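The repairer who would rather you kept your old fridge

The workshop is at the far end of the Ocampo trading estate, past the tile warehouse. It has mended household appliances for 22 years under the name Nestetti, and the woman who runs it asked not to be named here, as she has had enough of people ringing her at home about their washing machines.

We met in January, which she calls her quiet month for refrigerators. "Summer is when they ring," she said. "A fridge that's struggling will get through the winter in a cool kitchen and then give up in the first warm spell. It was struggling all along. The owner just didn't hear it."

She trained on commercial units, fitting cold rooms for butchers, and moved over to domestic work when the travelling got too much. Her job book, a ledger with a split spine, was open at repair number 3357. She writes every job in by hand, with the fault on the left page and the cost on the right.

Most of the faults on the left page are small. Door seals come up again and again, followed by blocked drain holes and thermostats. "People tell me the compressor's gone," she said. "They've read it somewhere. I go round and there's a pool of water under the salad drawer and a pea in the drain."

I asked what she charges for a pea.

"The call-out, same as anything else. I do show them where the hole is, so they can do it themselves next time."

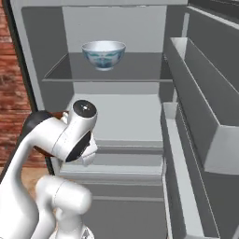 Page last changed: January, 4.15 pm

Her own fridge at home is an Arby, a make no longer sold, which she took in part payment from a customer who was emigrating. She has replaced the seal on it twice and one of the hinges. She keeps the dial at the same setting all year and does not believe in fiddling with it.

"Get a thermometer and put it in a glass of water on the middle shelf overnight," she said. "Then you know. The number on the dial isn't a temperature. I've had people turn it down to 4 thinking that meant four degrees, and then complain that the milk had frozen."

On shelves and storage she has firm views, though she says they are only what she was taught. Raw meat goes at the bottom in something with sides. Leftovers go in the middle, where you will see them and eat them. Nothing should be pushed against the back wall. She is against overfilling, and thinks most households would manage with a smaller fridge than the one they have.

The harder part of the work is parts. For years she ordered from Funonis, a wholesaler that kept old stock in a shed and would post a hinge pin the same afternoon. It closed its spares counter two years ago. She bought what she could carry, and the boxes still fill the back wall of the workshop, labelled in someone else's writing.

"I haven't got through a third of it," she said. "Some of it I don't know what it fits. I keep it anyway."

Newer models are a different matter. Many have lights and shelf supports moulded into the lining, so that a broken clip can mean a whole new panel. She recently quoted a couple 90 pounds for a plastic door rack. They went away and mended it with a strip of aluminium and two bolts, then sent her a picture of it. She thought it was a good job.

She does tell people to give up sometimes. If the sealed pipework is leaking inside the wall of the cabinet, she will not touch it, and she says so before taking her coat off. Rust along the bottom edge worries her less than it worries her customers. Noise depends on the noise.

"A click and a hum is fine. A click and then nothing, and then another click, that's one to ring about."

She has an apprentice now, who comes in four mornings a week and has taken over the phone. The plan is for the apprentice to have the van by the spring. I asked whether she would stop doing repairs herself after that.

"I'll stop doing stairs," she said. She had a seal soaking in a bucket of warm water to get the creases out, and she went to see how it was coming along.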